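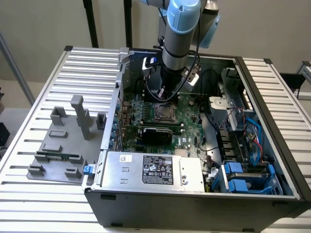

8 min read

Section 2. Opening the tower and fitting a processor

Kindis Bench Guide, desktop towers
Revised 24 October 2019

2.1 Scope

This section covers a full-size desktop tower that has arrived without a processor, or from which the processor has been removed under Section 1. It starts with the closed tower on the bench and ends with the processor locked in its socket. Cooler mounting, cabling checks and first power-on are in Section 3.

The steps apply to towers with blue plastic service points: clips on the expansion slots, handles on the drive carriers, latches on the chassis. Part positions are given for a case lying on its side, open side up, with the power supply nearest the operator and the rear slot brackets on the left. If your case is turned another way, turn it before you begin. Left and right mean nothing in these steps otherwise.

2.2 What you need

Slatted metal bench top or platform, level, larger than the case
Wrist strap and ground lead (Bisell bench kit or equal)
Phillips screwdriver, size 2
Lint-free wipes
Isopropyl alcohol, 90 percent or stronger
Flashlight or bench lamp
Replacement processor in its closed carrier
Socket cover, if one is available

Keep thermal paste off the bench until Section 3.

2.3 Preparing the tower

1. Shut down the tower and unplug the power cord from the supply. Turning off a power strip is not enough.

2. Press the front power button and hold it for 8 seconds. Release it.

3. Disconnect all remaining cables from the rear panel, including audio and network.

4. Lay the tower on its side on the slats with the removable panel facing up. Lower it with both hands, one at the front and one at the rear.

5. Check that no foot, screw head or panel lip has dropped into a gap between slats. The case must not rock when you press on its corners.

6. Put on the wrist strap and clip the lead to bare metal on the chassis. Painted metal does not count. The rear edge of most black cases is painted all the way to the slot openings, so look for a screw boss or the housing of the power supply.

7. Release the side panel and lift it away. Store it flat, outside finish up, where nothing will be set down on it.

CAUTION: Do not open the power supply. It contains no parts that can be serviced at the bench. Leave the regulatory label in place, along with any small stickers beside it. The label is read again at final inspection, and a unit without one goes back to Mac Suibhne intake.

2.4 Checking the interior

Make this check before touching the socket. Most board damage recorded at Vallton in August came from cables that were pulled across the board while somebody was reaching for something else.

1. Find the socket, the memory slots, the graphics card and the small finned heatsink on the board. The heatsink belongs to the chipset and is not removed in this section.

2. Look at the drive cage on the right. Each carrier must be pushed fully home. A carrier standing proud of the cage can catch a sleeve.

3. Follow the SATA cables from the drive cage to the board. Red and blue jackets are both in use, and color does not identify the port. If a cable has to come off, write down the port number first.

4. Look along the rear wall on the left. All slot clips should be closed. A clip that has opened in transit lets the graphics card tip, and the card edge may lift at one end of the slot. Press the card level with two fingers on its bracket end, then close the clip.

5. Move any thin wires that cross the socket. Route them toward the edge of the board and hold them there with a cable clip. Do not use tape on the board surface.

NOTE: The graphics card may stay in place if it is a low-profile type and leaves the socket lever free to travel. If the lever touches the card shroud at any point, remove the card and place it on an antistatic bag.

6. Blow out loose dust with short bursts, holding the nozzle well back. Do not direct air into an open socket. 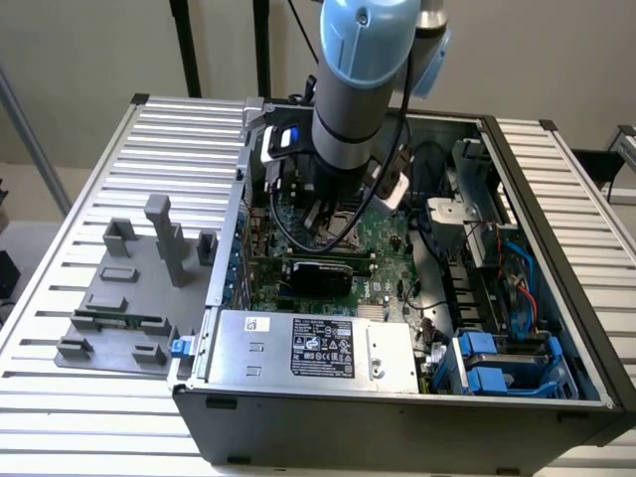 2.5 Inspecting the socket

The contacts in the socket are spring pins. They bend under very light pressure, and a bent pin is the most common cause of a board that powers on without showing a picture.

1. Press the socket lever down and outward until it clears its hook. Let it rise slowly under control.

2. Lift the metal retention frame. It should stay open unaided. If it falls back, hold it by the rim and avoid the hinge.

3. Shine the light across the socket from one side at a low angle. The pin tips should form even rows. Move the light to the adjacent side and look again.

4. If any tip shines differently from its neighbors, stop. Fit the socket cover, tag the board and put the tower aside for rework. Straightening pins is not a bench operation.

5. Check for lint, hair and old paste. A single fiber can be lifted out with plastic tweezers, provided the tips never go below the rim of the socket. Paste among the pins means rework.

CAUTION: Never wipe a socket. Alcohol and wipes are for the flat metal top of the processor only.

CAUTION: An open socket must not be left unattended without a cover. Keep screws, clips and tools from passing over it. Where the bench has a fixture plate or parts holder beside the case, bring parts in from that side at low height.

2.6 Fitting the processor

1. Compare the processor marking with the work order. Compatible shape does not mean compatible part, and the board may need a firmware update before it will accept a later model.

2. Open the carrier on the bench next to the case. Hold the processor by two opposite edges. Do not touch the contact side.

3. Find the corner triangle on the processor and the matching corner on the socket. Find the side notches also. Both features must agree.

4. Hold the processor level above the socket and lower it straight down. It must drop into place under its own weight. Do not slide it, tilt it or press on it.

5. Check all four edges. They should sit at the same depth inside the socket rim. If one corner is high, lift the processor straight out and return to 2.5, step 3.

6. Lower the retention frame over the processor. On some types the front lip goes under a shoulder screw, which must not be loosened.

7. Push the lever down and hook it. Firm resistance near the end of travel is normal. Grinding, or a lever that stops early, is not. Open it again and check the seating.

8. Clean the top of the processor with a wipe dampened with alcohol. Use 2 wipes, the first to loosen residue and the second to finish, and let the surface dry.

2.7 If something does not fit

Frame will not close: the processor is misaligned, or a wire has been trapped under the rim.

Lever will not reach its hook: the frame lip is on the wrong side of the shoulder screw.

Lever reaches the hook but springs out: the lever is bent. Tag for rework.

Processor rocks in the socket: wrong part, or debris under one edge. Remove it and inspect both surfaces.

2.8 Before leaving the bench

Record the processor marking and the board serial number on the work order. Note whether the graphics card was removed, and any SATA port that was disconnected. Put the empty carrier with the paperwork. Leave the tower on its side with the panel off and the wrist strap lead attached to the chassis, then go to Section 3, step 1.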